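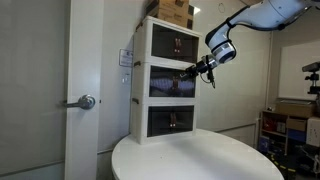

The arm at the middle cabinet of the test stack, on the round table at Tidness.

Waltraud Oberholzer wanted a robot that could open a cupboard. She had one that could pick up a block and put it down again, and after a winter of that she was bored with it.

The workshop at Tidness is a shared one. Members pay by the month and get a key, a shelf and a say in what goes on the whiteboard. Most of them build furniture or fix bikes. Oberholzer, a retired dental technician, joined to use the lathe and ended up with the arm, which she bought second-hand and spent 2 months getting to move properly. The base had come with the wrong mounting plate, so she made one.

She calls the project Trellum. The aim is modest: the arm should find the edge of a door panel, get hold of it, open it far enough to reach inside and close it again. Three identical storage cabinets with dark see-through fronts serve as the test. They stack, so the same job can be tried at three heights without anybody moving the arm.

The heights matter more than she expected. A program that opened the top cabinet well would put the wrist at a bad angle for the bottom one, and the elbow would swing out too far. She ended up writing a separate approach for each level, then spent most of July folding them back into one.

The tinted fronts were the other problem. Her first depth sensor was made for matte surfaces and gave a different reading whenever the lights changed. "It would tell me the door was behind the cabinet," she says. She tried masking tape on the panels, which worked, but she didn't want a robot that could only open cupboards with tape on them. The present version ignores the panel and looks for the white frame, then works inward to the seam.

Touch does the rest. The gripper closes slowly and stops when the load on the motors rises past a set value. That value took 28 trials to settle. Too low and the fingers slipped off the edge, too high and the whole stack shifted on the table.

Control runs on an old desktop computer under a program called Gerkell, which another member wrote for a plotter and never finished. Oberholzer stripped out the drawing parts and kept the motion planner. It is slow — a full open and close takes 8 minutes if every check is left on — but it writes down everything it does, and she reads the logs at home in the evening.

She has had 2 breakages so far, a gripper finger and a hinge. The finger was reprinted the same night. The hinge meant a new cabinet.

The next stage is called Torvik and will put the arm on a sliding rail, so that it can work along a kitchen bench. Oberholzer has the rail already. It is in her garage, still in its wrapping, and she needs someone with a trailer to bring it over.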